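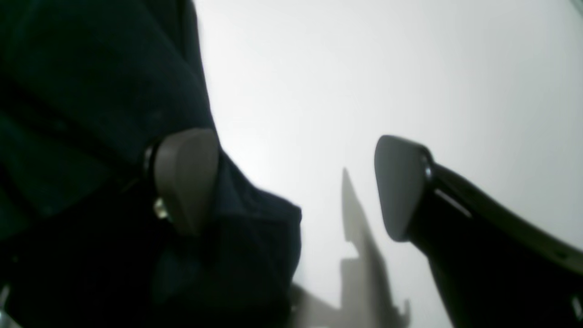

Trutgate clothing swap moves to the old bowling club

10 Feb 2023

Good news for anyone with a bulging wardrobe – the Trutgate clothing swap is back this month, and it's finally got a bigger home. After two years of squeezing past each other in the library's back room (I still have a bruise from that trolley), we'll be spreading out in the main hall at the old bowling club on Shojaei Street.

I caught up with Yee-man Su, who's organising it again, while she was taping signs to the club's front door. She told me last February's swap saw 351 pieces of clothing come in, and by closing time only 96 were left. Those went to the op shop over the road, so nothing ended up in the bin. I reckon that's a pretty great effort for a town our size!

The rules are the same as before. You bring clean clothes in decent nick, you get a token for each one, and you swap your tokens for whatever takes your fancy. A winter coat counts as two tokens this time, which I'm very pleased about, having handed over my good wool one last year and come home with a single pair of shorts. The limit is 20 items each. Please don't bring undies, bathers or anything with a broken zip, no matter how easy you think it'd be to fix.

Speaking of fixing, the mending table is the new bit I'm most excited about. Amirul Liew from Vorik Alterations is bringing two of his sewing machines and will be there all morning to show people how to take up a hem, sew on a button properly and patch the knees of kids' trackies. He won't do your whole mending pile for you (I asked) but he'll get you started and lend you the thread. He reckons dark work pants are the thing people give up on too early, mostly over a split seam that takes ten minutes to sew up again.

"Bring the thing you've been meaning to fix since Christmas," he said. I've got a shirt that's been waiting a fair bit longer than that.

There'll be a proper kids' section as well, sorted by size, and school uniforms get a rack to themselves near the stage. If you've got uniforms to pass on, Yee-man would love them early so she can hang them up before the doors open. Drop them at the Pemuvia Cafe counter in a bag with the sizes written on the front. The cafe is also doing the food on the day – egg and bacon rolls, a lentil soup and those lemon slices that always go first.

The swap is on 26 February, from nine in the morning until one. Entry is a gold coin, which goes towards hiring the hall. Parking behind the club is tight and the gravel gets boggy if it's rained, so walk or ride if you can, or try the street beside the oval.

A few more hands would be welcome for setting up the racks the evening before, and so would spare coat hangers, as long as they're not the wire ones. Leave your name at the cafe if you can help. I'll be the one down by the coats, trying to find my old wool one.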